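**February — reverberation, bedroom and hall**

Reran the decay estimate with absorption by octave band. The 125 Hz band is still too long against the Zurnari tables. Painted wall entered as a hard surface, bed as a single absorber. Ray count 952 per source, which is low.

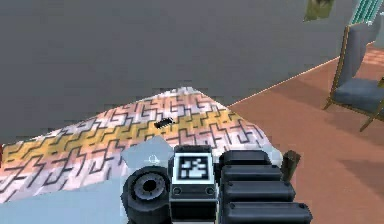

Pravesh Mkhize thinks the ray count is fine and the scattering coefficient is the problem; he would raise it on the large walls before touching anything else.

Raised it. Mid bands dropped, 125 Hz hardly moved. Left the new value in.

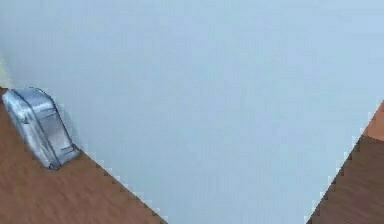

*Iston, February*

Second source position, closer to the corner. Corner loading shows up at some 67 Hz — below what the ray method can be trusted for. Need a modal calculation there. Mattress data is from the El Ouafi sheet, measured at 21 °C.

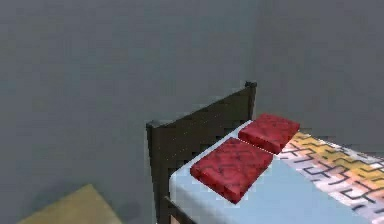 Check whether that sheet gives the mattress bare or made up, Afroza wrote in the margin, the difference at 500 Hz is not small.

Sheet doesn't say. Ran both, kept both. Coupling through the open doorway gives a decay with two slopes, so a single T30 is misleading. Report early decay time as well.

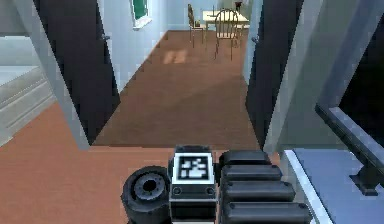
*Doorway, hall and dining area.*

To do: modal run, send both mattress cases to Anas.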